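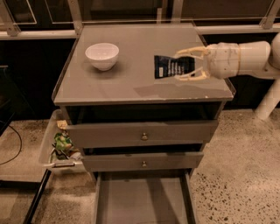
So you charge soccer clubs a fee to tell them not to buy things, one email put it in April, and how is that different from the salespeople you complain about? Fair question. We answered it at some length, and most of the answer has ended up on this page.

About Drarkeck

Drarkeck gives small soccer clubs a second opinion on what they are being sold. That means fitness programs, tracking vests, video subscriptions, preseason camps, and the scouting databases that promise to find a striker nobody else has noticed. A club sends us the proposal and we read it, check what can be checked, and write back.

We started because we used to work on the buying side, at semi-pro clubs with a budget that was gone by the second month of the season. We sat through the presentations. We signed for a few of the products too, including a sprint program that came with a lovely chart and no mention of who had been measured, or how. The players ran about as fast as before.

What we do

The standard review costs $1,000 and takes 11 working days. You get a written report in plain language. It says what the seller claims, what evidence they gave us when we asked, and what we think the club would be paying for. If the evidence is a testimonial, we call it a testimonial.

For clubs weighing a longer contract, there is a full season review at $3,000. We look at the offer before you sign, then come back after 20 matches and compare what was promised with what the club's own records show. Be warned that this second part is often inconclusive. A team that changes its coach, its goalkeeper and its training field in the same year can't learn much about a tracking vest, and we will say so even though you have paid us to find out.

What we don't do

We don't sell equipment or take commission from anyone who does. We don't rank clubs, predict results or recommend players. We have no method, no system and no trademarked set of steps. We are also doubtful about the word "culture" when it appears on an invoice.

Flurkia and Hoshino

People ask about these two names because they are on our older reports. Flurkia was our first office, a shared space we gave up when the rent rose. Hoshino is the spreadsheet template we use to log sellers' claims. It is a spreadsheet. We mention this only because a club once asked if it could buy a license.

The Rullarberg report

Our review of the Rullarberg preseason camp is the one most clubs have read. We said the fields were good, the food was good, and the claim of fewer injuries over the following season rested on too few players to mean anything. The camp disagreed, and its reply is printed in full at the back of the report. Read both – we may have been too hard on the medical staff.

Should you hire us?

Maybe not. If the product is cheap and you can cancel after a month, try it and keep notes. If the seller won't put the main claim in writing, you already have most of our report for free. For anything else, send the proposal through the contact form, with the price left in.

Page last updated 17 Sep 2026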